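Filed under: Home & Storage > Kitchen and playroom

Sutstead two-tier mesh shelf and Visport basket: a long review of two small things

By Sveva Negri

I have been meaning to write this one up since May, and several of you have nudged me (kindly!) to get on with it, so the kettle is on and I'm going to do it properly. It's a review of two things bought together. One is the Sutstead mesh shelf, the little black wire one with the pale wooden shelves that stands on a worktop or a table, and the other is the Visport square basket in yellow. They aren't sold as a set, but the shop had them side by side and I can see what they were thinking. The shelf was £62 and the basket £7, and I'll say straight away that I grumbled over the first and didn't think twice over the second.

What I was after was something for the long white table against the wall. It gets used for everything in this house, from fruit to homework to the play shop the grandchildren set up whenever they stay, and it had reached the point where you had to move three things to put down a cup of tea. I didn't want a cupboard and I didn't want anything screwed to the wall. I wanted a place for things to go that could be lifted off again on a Sunday lunch sort of occasion, when we need the whole table.

The shelf comes flat. The mesh panels hook into one another and the wooden pieces drop in afterwards, and the leaflet is all drawings and no words, which I don't mind once I've found out which way up to hold it. I did get the back panel in the wrong way round the first time and had to undo it, and I pinched my thumb, so do it on a folded towel and take your time. Once it's up, it feels much firmer than I expected from wire as thin as that. The lower shelf sits right down on the table and has the black wire round it, so it works like a shallow tray, and it's my favourite part of the whole thing. Onions don't roll off it. Neither do oranges, or marbles, or the small round things that children bring in from the garden and want kept.
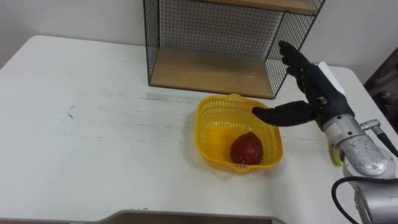 I'm fond of how it looks, too. I had worried that black would be a bit stern against a white wall, but you see the wall through the little squares and it doesn't feel heavy at all, and the light wood softens it no end. My sister thinks it looks like a rabbit hutch. She may have a point, but it's a smart rabbit hutch.

Now for the grumbles, and there are a few. Dust settles on the wire where the squares cross, and a cloth just skates over it. I use an old pastry brush and it takes a couple of minutes, but you do have to remember to do it. The wood marks if you leave something damp on it (I left a jar of beetroot on the lower shelf overnight, entirely my own fault) and the finish could do with being a touch tougher at that price. I rubbed mine over with a bit of board oil and it's been better behaved. And small things will poke through the mesh. Pencils are the worst. If you want it for pens and crayons, stand them in a mug.

On to the basket, which I expected to have nothing to say about, and here I am with a whole section. It's plastic, bright yellow, square with nice rounded corners, and the sides slope and are full of little slots and holes so the air gets round whatever is in it. There's a small handle on the rim at the back and another at the front. They're moulded in, so there's nothing to come loose, and it's easy for small hands to carry. I've rinsed strawberries in it, let it drain on the side and carried it to the table without changing bowls. It has also been a hat, a boat, and a bed for a bear.

Mostly, though, it lives in front of the shelf and holds fruit, sometimes the real sort and sometimes not. The play shop is a serious business here. We have a big tub of toy food from Leone, 100 pieces when it was new and goodness knows how many now, and the rule is that the customer picks out what she wants, puts it in the basket, and the shopkeeper puts it back on the shelf afterwards. It's the only tidying up I've ever managed to get done without raising my voice. The yellow helps, I think. You can tell at a glance if there's still a plum or a lemon hiding in it. 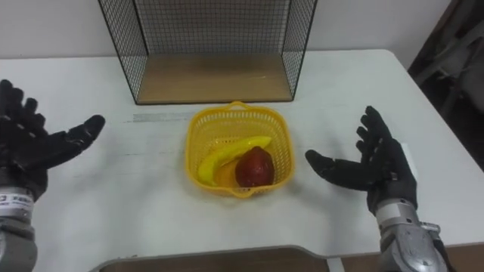
The Visport basket with three pieces of toy fruit in it, and the mesh shelf behind.

Is it big enough? For us, yes, but it's a small basket and I wouldn't want anyone to buy it expecting to get a week's apples in. It does nicely for a few pieces at a time. If you have a large family, get 2 and keep one for the sink. They do other colours, I believe, a green and a rather sad grey, but the yellow is so cheerful that I'd stick with it.

I should mention the Gendari shelf as well, as I had one on loan from a neighbour before I made up my mind. It's cheaper and it's all metal, and things slide about on it with a noise like a tea trolley. The Sutstead one is quieter on account of the wood, and on the whole I'd pay the extra again, though I'd wait for a sale if I were you and in no hurry.

Would I recommend them? The basket, to anybody at all. The shelf, yes, if you have a bit of table that keeps filling up and you don't mind getting the pastry brush out now and then. I've moved mine to the kitchen and back twice and it hasn't gone wobbly, and the table is still a place where I can put down a cup of tea.

Shelf: 4 out of 5
Basket: 5 out of 5

Comments

Tiziana Caputo
Lovely to read this, Sveva. I have the same shelf in the bathroom and can confirm about the dust! An old toothbrush works as well. Does the top shelf lift out on yours? Mine has stuck fast.

Sveva Negri
Hello Tiziana! It does, but it needs a push from underneath, one corner at a time. Mind your thumb.

marrowfat
£62 for a bit of wire and wood, dear me. I'll have the basket though.

Jugs_and_things
Has anyone put the basket through the dishwasher? Mine went a bit bendy on the top rack but straightened up again.

You might also like
Drawer dividers that stay where you put them
Three tea towels, washed to death
Oiling a chopping board without making a mess
The play kitchen we nearly gave away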